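Filed under: Datasets / Text / Home and Interiors

Vilto: a word list and record set for patterned wallcoverings

Vilto is a small text dataset of wallpaper descriptions. Each record takes one pattern as a seller, a paperhanger or a homeowner described it, and pairs that wording with a set of plain terms from a fixed list. It was put together to help with catalog search, where a person types "blue flowery paper with lines" and the stock list says "geo floral, azure ground."

The set is maintained by Savvas Raptis. It grew out of a stock list kept at Liapis, a wallpaper and paint shop, and the first version was a spreadsheet with one tab per supplier. Some oddities in the field names go back to that spreadsheet and have been left alone so that older scripts keep working.

What is in the repository

records.csv – the main table, one pattern per row
terms.csv – the fixed list of terms, with short definitions
synonyms.csv – seller words mapped to terms
notes/ – tagging notes, one text file per pattern family
scripts/ – the checker and the export script

There are 28 pattern families. A family is a loose group such as stripe, trellis, damask, toile or large floral. Every record belongs to one main family and may name a second one. A trellis with flowers inside it goes under trellis first if the lines carry the eye across the wall, and under floral first if the flowers do. Taggers disagreed on this more than on anything else, and the second family field was added to settle it.

Fields

id: A short code. The letters at the front show which tab of the old spreadsheet the record came from and have no other meaning.

family, family_2: Main and second family, from terms.csv. The second may be blank.

ground: The color behind the pattern. One term only. If a paper has a shaded or mottled ground, use the color that covers the most area and add "mottled" under texture.

figure: Up to five color terms for the pattern itself, in order of how much of it they cover.

scale: small, medium, large or mixed. This is the size of the main motif and says nothing about the repeat. "Mixed" is for papers where the same motif appears in clearly different sizes.

line: none, grid, stripe, wave or other. It covers thin lines that run through the pattern or behind it.

repeat_cm: Vertical repeat in centimeters, if the seller gave one. Blank means unknown. Zero means the seller stated a free match.

match: straight, drop, free or unknown.

wording: The description as written, with spelling kept. Phone numbers, prices and names of customers have been removed.

Color terms

The color list is short on purpose. There are eight ground colors, and everything else is handled by a lightness term: pale, mid or deep. Sellers like names such as "duck egg" and "Aegean," and these are kept in the wording field and mapped in synonyms.csv. Duck egg gave trouble. It was used for papers that one tagger called pale blue and another called pale green, so it maps to both, and the checker will not complain about either.

Yellow and gold are separate terms. Use gold only where the seller mentions a metallic ink or foil. A mustard or ocher paper is yellow, deep. Sky blue is blue, mid, unless the wording says it is paler than that.

Black in a floral is often missed. Taggers working from seller text tended to write down the bright colors and skip the dark ones, so a paper with white and black petals came through as "white" alone. The floral records were gone through again and corrected where a sample could be checked. 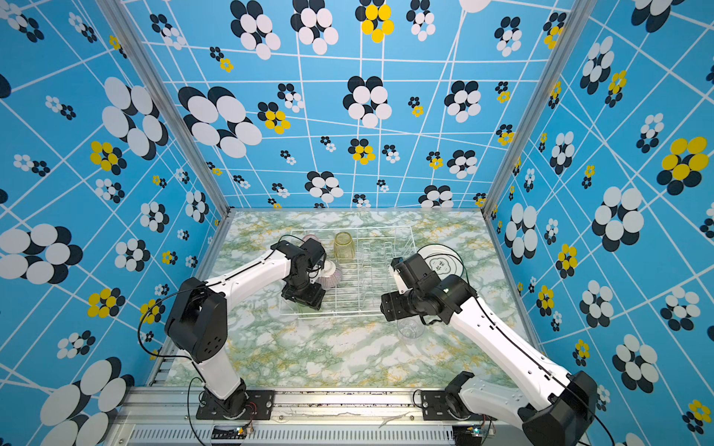 Blue ground, thin white grid lines, and clustered ovals in white, black and yellow.

Flowers that are not quite flowers

A good share of the modern papers have motifs built from plain shapes: ovals, drops, half circles. Sellers call them florals, retro florals, petals, pebbles or abstracts, sometimes in the same listing. Vilto uses the term "geo floral" when the shapes are grouped around a center or fan out from one point, and "abstract" when they are scattered with no such grouping. No leaf or stem is needed for a geo floral.

If there is doubt, read the wording aloud and ask what a customer would type. Nearly all of the customer queries in the old shop log used "flower" or "flowery" for these papers, whatever the supplier called them.

Tralix listings use "daisy" for any round motif, including some that are plainly wheels. The synonym table sends that word to "round motif" for Tralix records only. Ruveo listings give the motif size in the title and are the cleanest part of the set.

Lines

The line field causes fewer arguments, but there is one point to watch. "Grid" covers crossing lines of any kind, even where they are skewed or the boxes between them come out uneven. Early records kept "grid" for square layouts and put the rest under "other." These have been merged. If you need the old split, it is in the notes folder under trellis.
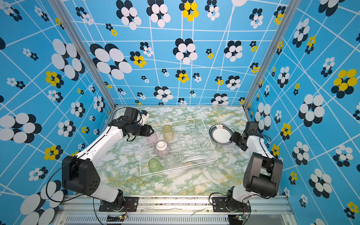
Blue panels with skewed white grid lines and flowers in many sizes, scale "mixed."

Surfaces other than walls

Furniture film, drawer liner and table coverings turned up in the shop list alongside the wallpapers. They were left out of records.csv. The terms for marble, wood grain and terrazzo looks are still in terms.csv, since some wallpapers are printed with them too. "Marble look" describes the print only and makes no claim about what the thing is made of.

How the tagging was done

Each record was tagged by 2 people working apart. Where they agreed, the record was accepted. Where they did not, Savvas Raptis made the call and left a line in the notes file for that family. Nothing was tagged by software, although the checker does flag terms that are spelled wrong or used in the wrong field.

Known problems

- Children's papers are thin on the ground. The shop did not carry many.
- Repeat values are blank for most of the older stock.
- The same paper can appear more than once under different seller names. Only exact copies of the wording were removed.
- Textured papers meant for painting have "white" as the ground and no figure colors, which throws off color counts if you don't filter them out.
- Wording is in English throughout, but part of it was translated from Greek by the shop and reads that way.

Using it

Run the checker before sending changes. It wants Python and nothing else. New terms should be raised as an issue first – a new synonym can go straight into a pull request with one listing that uses it.

The next update is planned for April and will add a field for border strips.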